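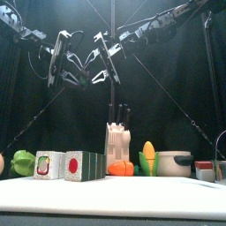

December, 9:40 am. Kitchen set, Cilby station. BV + me

Goal is still 400 good episodes for the Kelemen task list before the break. Both arms homed ok on second try. Left one was slow coming up, restarted the driver, fine after. Didn't log the error, shoud have.

Rules for today so we stop arguing:
- operator says the task out loud before recording, same wording as the sheet
- move the toys a bit between episodes. Carrot, corn and pot at least. Knife block too if you remember
- batches of 10, then swap operator
- drop = keep it, tag "recovered" if you got it back in the same take. Otherwise bin

Bianka wants slower approaches near the handles. Agree. Last weeks set had too much jerk at the end and the Flendside model copied it nicely, overshoots every time.
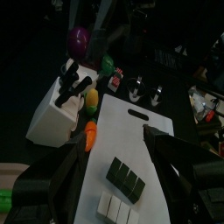
Cubes on the board: green row and white row, keep them pushed together for the start pose. Gap between cubes makes the grasp a diffrent problem, want that as its own task later. Wrist exposure is still dark up top, left it alone so it matches the older data. Ask Bianka if Miken can fix it in the loader instead.

11:15. 2 batches done. Threw out 2 takes, one wrong prompt, one where I bumped the pedal.

Timestamps between arms drifting again?? check before uploading anything

To do after lunch
- rename the folder, it has last weeks task name on it
- wipe the table
- new pedal tape
- Bianka to spot check batch 1, I'll do batch 2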